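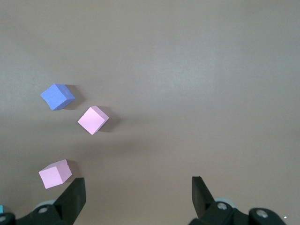
One blue and two pink blocks on a plain tabletop. The Flurkon set goes on sale in November.

Trisden to Release Flurkon Block Set in Two Colors

9 Jul 2006

Trisden has confirmed that its Flurkon line of small play blocks will ship to stores in November. The first production run is 2,000 sets. Each set holds 81 blocks in two colors, blue and pale pink, plus a storage tray with a fitted lid.

The blocks have a matte finish and no printed letters or numbers. Trisden said the plain faces were kept so the set could be used for sorting, stacking and early counting work without a fixed lesson plan. A folded sheet of suggested activities is packed under the tray.

Flurkon replaces the older Stilum set, which was sold in a single color and went out of production last year. Stilum blocks were cut slightly larger and will not fit the new tray. Stores with remaining Stilum stock may continue to sell it, but replacement pieces are no longer being made.

The size change followed a classroom trial at the Neves learning center, where 82 children used early versions of the blocks over nine weeks. Teachers there asked for a smaller block and a softer finish — the first samples had a gloss coating that made tall stacks slide. The coating was dropped before the second half of the trial. The center also asked for a third color. Trisden said this is under review and will not be part of the November release.

Care instructions call for wiping with a damp cloth. The blocks should not be soaked or put in a dishwasher, and they should be kept away from heaters and direct sun, which can fade the pink. The set is labeled for ages three and up.

Replacement blocks will be sold in bags of 9, one color per bag. Schools ordering more than one set can request a single delivery date through their regular supplier. Prices will be listed in the fall catalog.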